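**Soup before seven**

Stullport, Tuesday, still dark. The ferry crowd is already at Kurek's side window, hands out, collars up. One soup a day. No menu. You get what's in the pot.

Today it's sour rye with egg and a fat slice of smoked sausage. $35 buys a punch card good for the month of February - used to be a paper one, now it's a stiffer paper one. Bread comes from Zalach, two doors up, and it comes hot or it doesn't come. Order the heel if they'll give it to you.

The broth is the thing. Ninety minutes on a low flame, then left alone overnight, then strained and seasoned again at four. Tastes like someone was paying attention. Slightly too much marjoram, for me. The regulars disagree, loudly.

Inside there's room for nine if you like each other. Most people eat standing up on the seawall. Plurkton, the new place across the harbor, has 90 seats and heat lamps and a soup flight on a little board. Fine soup. I finished mine and wanted Kurek's.

They sold 767 bowls the week of the ice storm, 395 of those in one weekend, with half the street out of power. Gas burners - lucky. The tally is still in chalk by the door and no one has the heart to wipe it of.

Go early. Bring cash. Thursday is beets, and thier beets are worth the alarm. 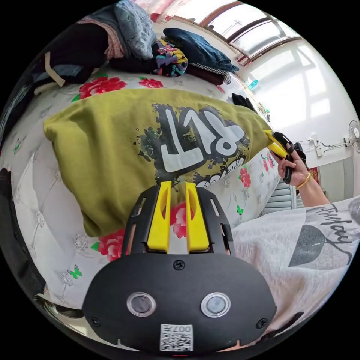
*Food & Drink Desk*

Window opens at 5:30, closes when the pot's empty.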